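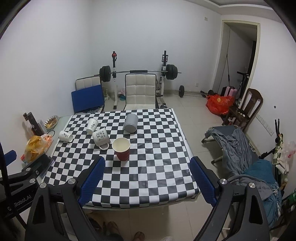
Last updated: Nov 11, 2020

Judite Guerreiro owns more cups than she has hooks for, and she has stopped buying hooks. The cups live on the table now. Some stand up and some lie on their sides, and when she wants to eat dinner she pushes them toward the counter and puts her plate where they were.

She rents the ground floor of a house in Likotville with her cousin, Nima Mahmoudi. They moved in at the start of March with one mug each. Neither of them set out to collect anything. Guerreiro works from home four days a week, Mahmoudi works nights, and between them there is always somebody making a hot drink.

"You get one as a present, and then people decide you like mugs," Guerreiro says. "After that it's every birthday."

The slogan mug is the kind of present she means. Hers says "YOU ARE MY CUP OF TEA" in black letters on white, and it came from an aunt who doesn't drink tea. Mahmoudi uses it for coffee. Guerreiro says she would never have picked it out in a store, but it holds a good amount and the handle is big enough for her whole hand.

The white cups with black calligraphy-style characters are the ones guests ask for. She bought them at Jundgate, a secondhand store two bus stops away, and paid 4 dollars for the lot. She doesn't read the characters and has never asked anyone to tell her what they say. She likes the brushwork.

Then there are the paper cups. Mahmoudi buys the red ones in sleeves of 20 for when friends come over to lift weights, and a sleeve can last a month if people hold on to their cups. They often don't. A paper cup left on the table at night is usually still there at lunch, standing in with the good ones.

The weights are the other thing you notice about the place. The rack stands against the back wall behind the table, with the barbell on it, and the dumbbells stay on the floor. The dining chairs, white and padded, sit between the two. It is a lot to ask of one room. Guerreiro wanted the rack in the hallway, but the hallway was too narrow for the bar.

So the table does most of the work. It is where the groceries land when someone comes in, and it is where Guerreiro opens her mail. The black-and-white checkered cloth was her idea. It hides crumbs better than a plain one did, and coffee rings come out of the white squares with dish soap if you get to them the same day. She washes it on warm and hangs it over the shower rail.

Both cousins agree that the real trouble is storage. The kitchen has a single wall cabinet, and most of it is taken up by plates and a rice cooker. Mahmoudi once priced a wall-mounted cup rack from Ngui, a small workshop that sells through its own website. It came to 167 dollars before delivery. He closed the page.

Their neighbor upstairs offered them a mug tree, and they used it for a few weeks. It tipped whenever the heavy cups were all on one side. It also took up as much of the table as the cups had. They gave it back in the summer and haven't replaced it.

What they have settled on is a rule, and they keep it fairly well. A new cup can come in if an old one goes out. The old one goes to the giveaway box at Jondevlow, the community center at the end of the street, where the kitchen serves tea after the evening classes and always seems to be short. Guerreiro has taken over three bags so far. A few of the cups had chips in the base, and those she kept back for pens and paintbrushes.

Anyone who wants to do the same should start by taking everything out and washing it, she says. Put the cups you reached for this week on one side. Look at what is left and see if you miss any of it by the end of the month. Tea stains come off with baking soda and a damp cloth. Printed cups should be kept out of the dishwasher, where the lettering on cheaper ones fades quickly. Two of hers went blank that way, and she can't remember now what either of them said.

Mahmoudi has his own system. He uses one cup all day, rinses it between drinks and leaves it on its side to drain, on the cloth, on the counter or wherever he happens to be standing. Guerreiro used to turn them the right way up when she passed. She says she does it less now, mainly in the mornings, before she puts the kettle on.

They are looking at a bigger apartment on the other side of Likotville, in a building with almost 3000 tenants and a basement gym. The kitchen there has five cabinets. Mahmoudi has asked if the rack could go in storage. Guerreiro has measured the shelves.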